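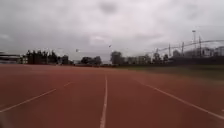
## Rullance Clodari 238 hand-held stopwatch

Stopwatches get sold with a lot of nonsense. We stock four of them and could happily stock two, and the Clodari 238 is one we'd keep. That's as close to a sales pitch as you'll get on this page.

It's a plain timer for club coaches, school sports days and anyone who has had a phone lock itself halfway through a 400. Three buttons, one screen, a neck cord. The cord is poor. Replace it with a bootlace.

### What the box claims, and what we think

**"Accurate to 1/1000 of a second."** It shows thousandths. Your thumb doesn't work in thousandths, and neither does ours. Hand timing is usually out by a couple of tenths before the watch has any say in it, so treat the last digit as decoration. For hand times you should be rounding up to the next tenth anyway.

**"Professional grade."** We asked Rullance which profession. Still waiting.

**"Water resistant."** Ours has been through one wet season of cross-country and a spell in a puddle in July, and still runs. Rullance won't put a depth on it, so we wouldn't swim with it or let it go through the wash.

**"Stores up to 238 laps."** True, and we checked, which was a dull afternoon. Scrolling back through them is slow, and there is no way to get them off the watch except by reading them out to someone with a pencil. If you time a squad of six over long reps you'll use perhaps a tenth of that memory.

### Details

| | |
|---|---|
| Stock code | 1835 |
| Display | Three lines: lap, split, running total |
| Lap memory | 238 |
| Countdown timer | Yes, repeating |
| Backlight | No |
| Battery | One coin cell, supplied |
| Battery door | Four tiny screws, easily lost |
| Colour | Black or yellow |

Buy the yellow. Black ones vanish into kit bags.

### How it compares

The Vurnberg costs nearly twice as much and has a backlight, which matters if you coach through the winter. Its buttons are stiffer, though, and Chidubem Haruna, who tests timing kit for us, found he was missing splits with cold hands. He went back to the Clodari after a fortnight.

The Quintero is cheaper and we don't recommend it. The start button sits too close to the reset. One slip and the race is gone.

You may also come across the old Clodari 1995 second-hand. Lovely case, dreadful screen, and you can't get the battery door any more.
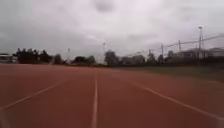
**Can I use it to time two runners at once?**

You can, by taking the first runner as a lap and the second as the next lap, then reading the split line for each. Past four or five finishers close together it gets messy, and a second timekeeper is a better answer than a dearer watch.

**Does the beep turn off?**

Hold the left button for three seconds while the watch is stopped. It comes back on whenever you change the battery.

### Returns

Thirty days, unused or lightly used. Orlando Tamayo deals with faulty ones and will normally swap it without an argument. Lost screws aren't a fault, but he keeps a jar of spares and will post you a set for the price of a stamp.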